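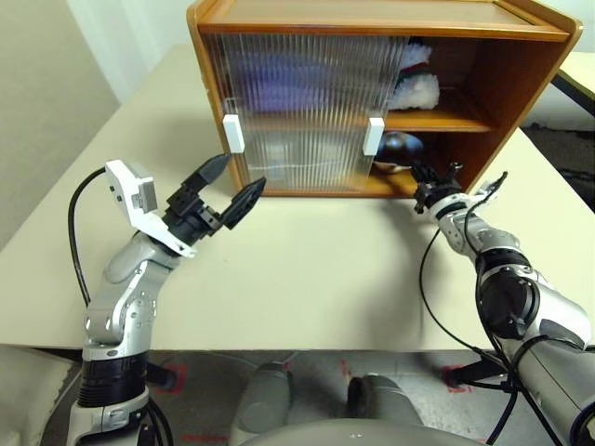

**Wie viele Vorführungen braucht ein lernendes System, bevor es eine Aufgabe selbstständig ausführen kann?**

Das hängt von der Streuung der Beispiele stärker ab als von ihrer bloßen Zahl. Für eine eng umrissene Handlung rechnet das Labor mit wenigstens 100 brauchbaren Durchgängen, für eine Aufgabe mit wechselnden Gegenständen mit etwa 1.000.

Mit dieser Auskunft beginnt das Gespräch, das die Redaktion des Institutsberichts im Januar mit der Leitung der Datenerhebung im Projekt Grinora geführt hat. Grinora wird vom Institut Hikcombe gemeinsam mit der Firma Flakley getragen. Gegenstand des Vorhabens ist die Gewinnung von Bewegungsdaten für zweiarmige Roboter, die mit Möbeln und Haushaltsgegenständen umgehen sollen. Auf Wunsch der Beteiligten werden die Aussagen ohne Namensnennung wiedergegeben.

## Zur Auswahl der Aufgaben

Die Aufgaben werden vor Beginn einer Erhebungsphase schriftlich festgelegt. Zu den laufenden Reihen gehört die Arbeit an einem Holzschrank mit durchscheinender, geriffelter Schiebetür und einem Zwischenboden. »Eine Schiebetür verlangt eine geführte Bewegung entlang einer Schiene, das Greifen im Fach dagegen eine freie«, erläutert die Leitung. »Beides in einer Folge aufzuzeichnen, ist für das Training wertvoller als zwei getrennte Sammlungen.«

Der geriffelten Fläche kommt dabei eine eigene Bedeutung zu. Was hinter ihr liegt, ist für die Kamera nur verschwommen zu erkennen. Das Modell muss daher lernen, mit unvollständiger Sicht zu arbeiten und seine Einschätzung zu berichtigen, sobald das Fach offen liegt. Auch die Gegenstände im Schrank werden nach diesem Gesichtspunkt zusammengestellt. Weiche, flauschige Dinge kommen ebenso vor wie glatte und glänzende. »Ein glänzender, runder Körper ist für die Bildauswertung unangenehm und für den Greifer ebenfalls. Deshalb gehört er hinein.«

## Zum Ablauf der Erhebung

Jeder Durchgang wird von einer geschulten Person ferngesteuert. Aufgezeichnet werden die Gelenkstellungen beider Arme, die Öffnung der Greifer sowie die Bilder der Kopfkamera und der Kameras an den Handgelenken. Die Bedienpersonen arbeiten in Blöcken von höchstens 45 Minuten; danach ist eine Pause vorgeschrieben.

Auf die Frage, ob Ermüdung in den Daten erkennbar sei, antwortet die Leitung ausführlich. »Wir sehen sie zuerst in den Umwegen. Die Bewegung kommt ans Ziel, aber sie zögert, setzt neu an, korrigiert. Ein Modell übernimmt solches Zögern bereitwillig.« Durchgänge dieser Art würden gekennzeichnet, aber nicht gelöscht, weil sie für spätere Untersuchungen von Nutzen sein könnten.

Nach jedem Durchgang wird die Anordnung verändert. Der Schrank wird auf dem Tisch leicht versetzt oder gedreht, die Gegenstände wechseln das Fach. Rote Markierungen auf dem Boden gehören zum Arbeitsplatz. Ein Plan, der aus der Software Mohamedi ausgegeben wird, gibt die jeweils nächste Anordnung vor. Früher sei dies dem Ermessen der Bedienpersonen überlassen gewesen, was zu einer auffälligen Häufung ähnlicher Aufstellungen geführt habe.

## Zur Prüfung der Beispiele

In der jüngsten Phase wurden an der Schrankaufgabe 217 Durchgänge aufgezeichnet. Davon gingen nach der Prüfung 116 in den Trainingsbestand ein. Die Leitung hält diesen Anteil für vertretbar, nicht jedoch für befriedigend. Ein erheblicher Teil der Ausschlüsse sei auf Zeitversatz zwischen Bild und Gelenkdaten zurückzuführen gewesen, ein Fehler, der inzwischen durch eine Abgleichsprüfung vor jedem Block abgefangen werde.

Zur Frage der misslungenen Versuche bestehen innerhalb des Projekts unterschiedliche Auffassungen. Bei Flakley wird die Ansicht vertreten, das Training solle allein auf gelungenen Durchgängen beruhen. Das Institut möchte Fehlgriffe mit anschließender Korrektur ausdrücklich einbeziehen. »Ein System, das nie gesehen hat, wie man einen abgerutschten Gegenstand erneut fasst, wird es im Ernstfall auch nicht tun«, so die Leitung. Ein Vergleich beider Vorgehensweisen ist für die zweite Projekthälfte vereinbart.

## Zum weiteren Vorgehen

Vorgesehen ist die Erweiterung um Schränke mit Drehtüren und Schubladen. Ferner soll geprüft werden, ob sich die Zusammenarbeit der beiden Arme gesondert auswerten lässt, wenn etwa ein Greifer die Tür hält und der andere im Fach arbeitet. Die Beschreibung des Datenformats wird den Partnern vorab zur Stellungnahme zugeleitet. Über eine Veröffentlichung der Datensammlung selbst ist noch nicht entschieden; die Leitung spricht sich dafür aus, sofern die Kennzeichnung der ausgeschlossenen Durchgänge mitgeliefert wird.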